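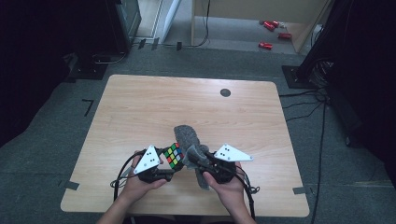
Section 4: Setting up your Gitmont kitchen timer and scale

If you've made it through section 3, your Gitmont has batteries in it and the little door on the back is shut. Good! Now we get it reading weights you can trust. I do this on the counter next to my stove, but any flat, hard surface will do (a placemat won't, and I learned that with a batch of rolls).

1. Put the scale down where you plan to use it and press each corner with a finger. If it rocks, turn the screw foot under the low corner until it stops.

2. Hold the left button until the screen blinks twice. You'll see a row of dashes, then a zero. Mine takes a few seconds to settle, so don't start poking at it.

3. Tap the right button to pick your units. Grams comes first, then ounces, then pounds and ounces. I leave mine on grams all year, even for American recipes.

4. Set an empty bowl on the plate and tap the left button once. The screen goes back to zero with the bowl still on it.

5. Take the bowl off. You'll get a minus number – mine says 154 with the blue bowl – and that's how it should look. Write yours on a bit of tape and stick it to the bottom of the bowl.

Note: the scale goes to sleep after three minutes. It forgets the bowl when it does, so tap it awake if you're a slow chopper like me.

Checking it against a known weight

You need something you're sure of. The Tijani check weight that comes in the deluxe box is fine, and so is an unopened bag of sugar if you allow a little for the bag.

6. With the plate bare and the screen at zero, hold both buttons until you see CAL.

7. Set the weight in the middle of the plate, let go, and wait for the beep. If you get Err instead, go back to step 1. Nine times out of ten it's the feet.

Caution: the limit is 3,000 grams. Please don't lean on the plate or park a full stockpot on it. I once put a pumpkin on mine, it read 3,177 for a second and then went blank, and I had to do this whole section over again.

Setting the timer

8. Press the clock button, then use the same two buttons to go up and down. Holding one makes the minutes run quickly, and yes, it's easy to shoot past the number you want.

9. Press the clock button again to start. The weight comes back on the screen while the timer runs behind it.

Caution: wipe the plate with a damp cloth only. Never run water over it, and keep it away from the burners.

Battery changes are in section 7.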